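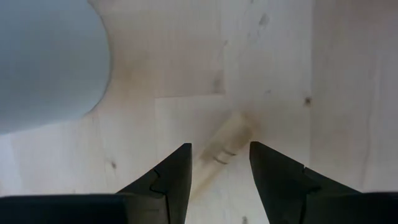 Teleoperated demonstration is a method of programming a robot in which a person drives the arm by remote control while the motion of the joints, the state of the gripper and the view from one or more cameras are recorded. The recordings are used to train a control policy that repeats the task without an operator. It is one of two common forms of robot teaching by demonstration. The other, kinesthetic teaching, has the operator hold the arm and guide it by hand.

Equipment

The operator's side may be a handheld controller, a pair of tracked gloves or a leader arm, a smaller copy of the working arm whose joints are read by encoders. Leader arms need little training to use but pass back no sense of contact unless their joints are motorized. A camera fixed at the wrist keeps the fingertips at the same place in every image – a property that helps the policy to judge the last few centimetres of an approach.

Procedure

A session is divided into episodes. Each begins with the arm in a home position and ends when the object has been released or the operator marks a failure. In grasping tasks the fingers are opened, lined up on either side of the object and lowered before closing. Small cylindrical parts are harder than blocks, as they roll when touched off centre. Object positions are changed between episodes so that the policy does not learn a single path.

The Karis protocol, written at Wikstead by Salamatu Balogun and Ifeanyi Danladi, sets 30 episodes for each object, with no episode longer than 66 seconds. The operator is changed after every six episodes. A revision dated 10/01/2024 added two recovery episodes, in which the first grasp is missed on purpose and then corrected.

Limitations

Delay between the operator's movement and the arm's response lowers the quality of recordings, and operators tend to pause before contact. The pauses are learned along with the motion and are often trimmed before training. Differences in style between operators have a similar effect.

See also

Kinesthetic teaching
Leader arm
Behaviour cloning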